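Prop bench notebook, Trurkemau workshop
June, started 9:20

Coffee first, then the basket question, which has now eaten more of my month than the shelving did.

For anyone reading this who missed the last round: we are putting together the sorting basket set for Trikbridge. One basket, a handful of small things, a white table. People are supposed to look at the things, pick them up, and decide what goes in. Parveen wrote the original outline on the back of a delivery note and it is still the best version of the outline. Everything since has been me adding paragraphs.

The budget is 2000 for the whole run, baskets included. I have stopped saying this out loud because Mudassar starts doing sums on the whiteboard.

9:45. Basket. We had three candidates. The plastic one was easy to clean and looked like something you'd find under a sink. The wire one let the small block fall straight through a gap on the first try, which at least made for a short test. That leaves the dark brown wicker. Rectangular, sides flare a bit, braided rim. It looks like it should have rolls in it. Ehsan says it looks like it should have a kitten in it. Neither of these is an objection, so it stays.

Note to self on wicker: it sheds. I swept up a small nest's worth of bits after yesterday's handling. Run a dry brush along the inside before each session and tip it out over the bin, NOT over the table, Noman.

10:30. Table. Wiped down. I want it on record that a white table is a terrible idea. It shows every crumb, every fleck of basket, and one thumbprint of unknown origin that I have now cleaned off twice. But the colors read well on it and Parveen likes it, and she was right about the outline.

Layout as of this morning. Basket in the center. Bars on the left, food and block on the right. I tried all of it on one side first and it looked like a yard sale. I also tried an even spread in a half circle and that looked like a ceremony. The current arrangement is a compromise between the two and has a casual air that took me forty minutes.

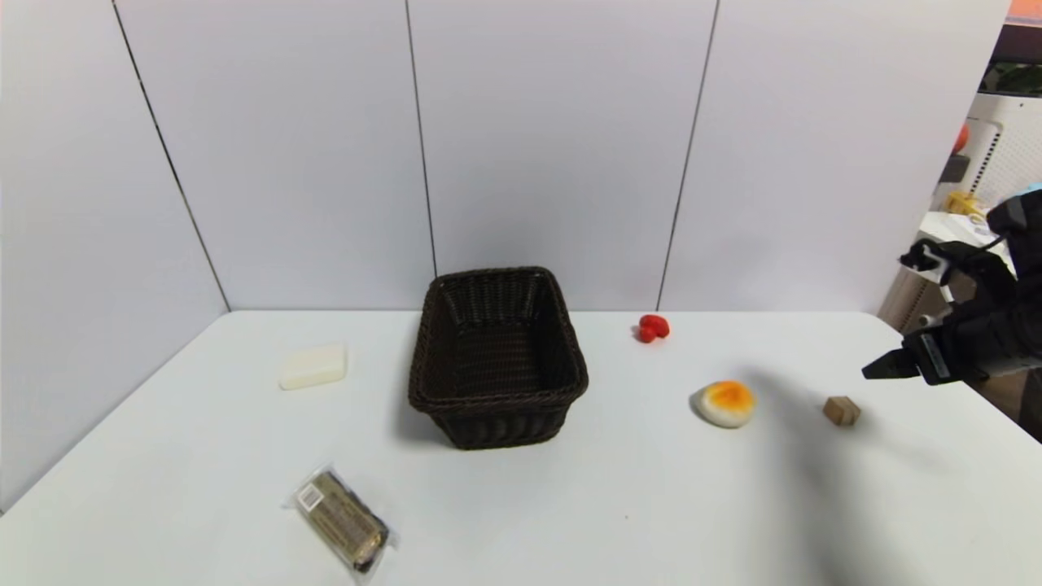
Layout C. Bars left, the rest right, basket empty to start.

Remarks on layout C, in the order they annoyed me.

The two bars. One bare, one still in its clear wrapper. I like the pair. The bare one is cream-white with rounded edges and sits flat and quiet. The wrapped one is crinkly, catches the light, and has that dark brown and olive label with the tiny print. Phong asked if we should unwrap it so the two match. I said no, the whole point is that they don't match. He wrote "don't match (on purpose)" on a sticky note and put it on my monitor, where it remains.

Open question: is a wrapped bar "bathroom" or "shopping"? Mudassar says bathroom, because that is where it's going. Ehsan says shopping, because that is where it's been. They went at this for most of a coffee and I learned a lot about both of them. For the write-up I'm leaving it open and letting people argue. If two grown men can't settle it, it is a good item.

The red thing. I have been calling it the strawberry. Noman has been calling it the pepper. It came out of the mixed bin with no paperwork and it is red, shiny and lobed, and past that it keeps its secrets. I went through the bin looking for siblings that might settle the matter and found a button and a pen cap. On the item sheet it is now "small red food." Both factions are unhappy, so I assume that's fair.

The egg. Same story, different bin. White base, orange-yellow top with darker speckles. I say fried egg. Parveen picked it up and said "bun" with total confidence and put it down again. Item sheet says "egg/bun." I am aware the item sheet is getting worse.

The block. Small tan-brown cube. Does not pretend to be anything, and I've grown fond of it. It has no category at all, and that makes it the most useful piece on the table. Everybody slows down when they get to it. Phong spent longer on the block than on all the rest together and then asked if it was a trick. I told him it was a block.

11:50. Spacing. The red one sits too far back for my taste, nearly up against the wall. I moved it forward and then it crowded the egg. Moved the egg, crowded the block. Moved the block and then stood there holding the block. Put everything back. Layout C stands.

Worth saying for whoever sets this up next: the basket throws a shadow on the wall and a darker one on the table under it and to the left. With the lamp lower it gets worse, so leave the lamp alone. I've put tape on the lamp stand. If the tape has moved, I will know.

12:15. Ran Ehsan and Noman through it with no instructions except "put away what you'd put away." Ehsan filled the basket with everything in one pass and looked pleased. Noman put in the food, stopped, took the food out, put in the bars, stopped, and asked what kind of house this was supposed to be. Good question. Wrote it on the sheet as a possible opening line.

Lunch. Somebody had eaten the good crackers.

1:30. Instruction card, second draft. The first draft ran to a page and a half and contained the phrase "household context." Parveen crossed out everything except the title and then, after some thought, the title. New draft:

Look at what's on the table.
Decide what belongs together.
Put that in the basket.
Leave the rest where it is.

She allowed this. We're printing 100 of them on the heavy card, the cheap stock curls and then people fiddle with it.

2:10. Stock code. The Prarkis shelf label for this basket is 1028 and the one for the plastic basket is 1023, and in Mudassar's handwriting these are the same number. I've relabeled both in block capitals, insofar as a number can be in capitals. If the Trikbridge order comes back with a pile of under-sink baskets, see me, but gently.

We need 20 baskets all told. Tak has said yes to the quantity and gone quiet on the color. I want the same dark brown. A pale wicker against a white table disappears, and I have already been through one round of "where's the basket" with a test group who were standing over it.

3:00. To do:

Brush out the wicker again.
Ask Tak about color, in writing this time.
Second wrapped bar as a spare. The wrapper won't survive much handling.
Get a ruling from Parveen on egg/bun. Accept the ruling.
Phong to measure the gap between basket and egg so layout C can be set up without me hovering.
Remove sticky note from monitor.

3:40. Phong has measured. He has also added a second sticky note, with the measurement on it, directly under the first.

Tomorrow: layout D, if Mudassar gets his way about putting the basket at the end of the table. I've told him I'll try it once.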